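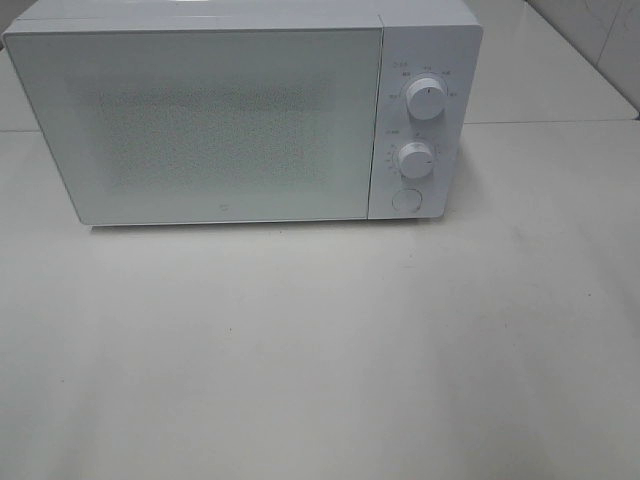
How Does a Microwave Heat Your Food?

A regular oven heats the air, and the hot air slowly heats the food. A microwave oven works in another way. It sends out invisible waves, a bit like radio waves, and the food soaks them up.

Most food has a lot of water in it, even bread and potatoes. Water is made of tiny bits called molecules. When the waves reach them, the molecules twist back and forth very fast and bump into their neighbors. All that moving and bumping is heat.

The waves only get about an inch into the food. The middle of a thick slice of lasagna warms up more slowly — heat has to travel in from the outside. Stirring helps, and so does letting the food stand for 2 minutes before you eat it.

Why is there a mesh in the window?

Look at the door and you will find a window with a fine mesh over it. The mesh is full of tiny holes. Light is small enough to get through them, but microwaves are much too big. They bounce back inside and stay with the food.

What are the knobs for?

Some microwaves have buttons and some have knobs. A round knob with marks printed in a curve around it is easy to use. Turn it until the pointer is at the setting you want.

Words to know

Molecule: a very tiny piece of something, such as water.
Mesh: a sheet with many small holes in it.

Before you start

Ask a grown-up first. Never put metal in a microwave, and that includes spoons and foil. Use oven mitts — the bowl can get hot too.

Written by Zuleica Caldeira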